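Pacing with hypermobility: does a step limit help or just annoy you?
Nustbridge Joints & Fatigue Forum > Daily living

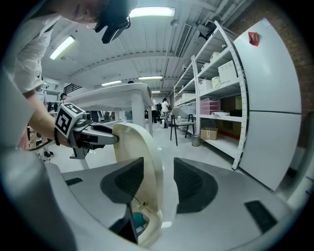 Gripper, with someone in a white shirt leaning in on the left.

ruthie_k
Posted 31st October

I was diagnosed in September after years of being told I was clumsy. The physio at Clisthorpe wants me to pace myself and has set a limit of 600 steps in any one go, then a sit down. I have stuck to it for a few weeks. My hips are better but my mood is not. I used to walk everywhere with friends and now I'm the one asking for a bench. Has anyone else found the pacing harder on the head than on the body?

Moschos
Yes. I was 16 when mine started and I got very low over it. I didn't want to be seen resting. What helped was telling two friends in plain words what I could and couldn't do. After that they planned round it and I stopped making excuses.

I would not give up the limit if your hips are better.

dropped_stitch
I'm going to disagree a bit. A fixed number made me worse. I counted all day, and if I went over I felt I had failed. My counter said 803 once after a trip to the chemist and I cried in the car park. I changed to time instead: up to 30 minutes on my feet, less on a bad day. No counter.

ruthie_k
I do count all day. I hadn't thought of that as part of it.

Thanasis Manolakis
Time doesn't suit everyone either. I can stand at the sink for half an hour and pay for it for two days, but a slow walk of the same length is fine. It depends what you are doing. I keep a notebook with the activity on one side and the next morning's pain on the other. Dull, but it showed me that stairs and chopping were the problem.

dropped_stitch
A notebook is still counting, though. I'd be checking it every hour.

Thanasis Manolakis
I fill it in once, at breakfast. If it upset me I would stop.

pell_and_co
Has anyone tried the Wedalix app for this? My sister uses it for her migraines. You put in a mood score as well as pain.

Moschos
Tried it, didn't keep it up. The reminders got on my nerves. The mood score was useful to show the GP, because I never remember how I've been once I'm in the room.

ruthie_k
I have a GP appointment coming up, so I might just write mood down on paper until then. One word a day. I'll ask the physio if we can swap the steps for time and see how the hips take it.

dropped_stitch
Ask about talking therapy as well. I waited months to mention it and wish I had gone sooner. Mine was over the phone, so I could lie down for it.

Moschos
Seconded. I still think the step limit has its uses, but let us know what the physio says.

ruthie_k
Will do. Thanks all.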